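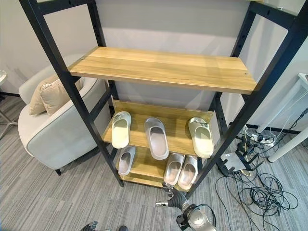
How much weight can a home shelf hold before it sags? For most boards the span between supports matters more than the thickness printed on the label.

Sag rises steeply with span. Double the distance between posts and, under the same load per foot, the middle of the board drops 16 times as far. Adesuwa Eze, a test engineer at Skikham, keeps a log of 382 boards loaded with sandbags and left alone through December. Most of the movement came early, but a slow drift called creep went on for weeks.
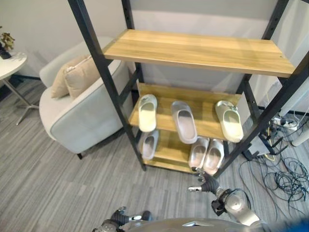

Creep is the part buyers tend to miss. A board that looks flat on the first day can carry a visible curve by spring under the same load. Particleboard creeps more than solid wood, and damp air makes both worse. Eze measures at midspan with a dial gauge and treats a drop of over 2 millimeters as a warning.

The fixes are cheap. A stiff strip glued along the front edge adds depth where it counts. A center bracket does more – it cuts the span in half.

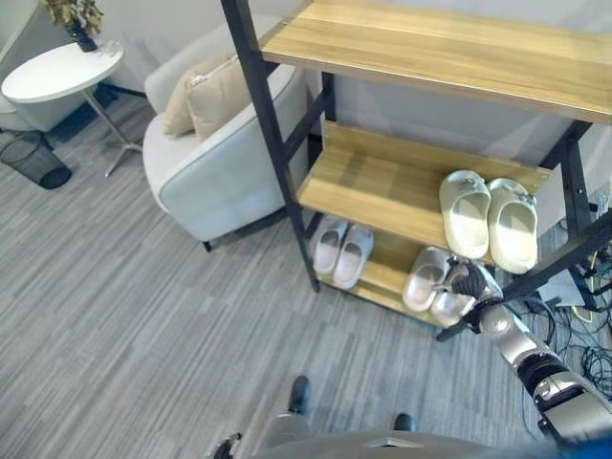
Slides on the middle shelf of a black-framed rack.

Damilola Ogbonna, who designs storage at Oyewole, prefers to start with the load. Shoes are light. Books and canned goods are heavy, and people tend to put them in the middle of the board, where bending is greatest. Moving the heaviest items next to the posts costs nothing. 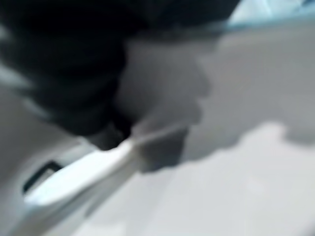
Checking a Shelf at Home

Stretch a string from end to end along the underside and pull it tight. Measure any gap between string and board at both supports and at the center. Write the numbers down, then repeat in four weeks with the load unchanged.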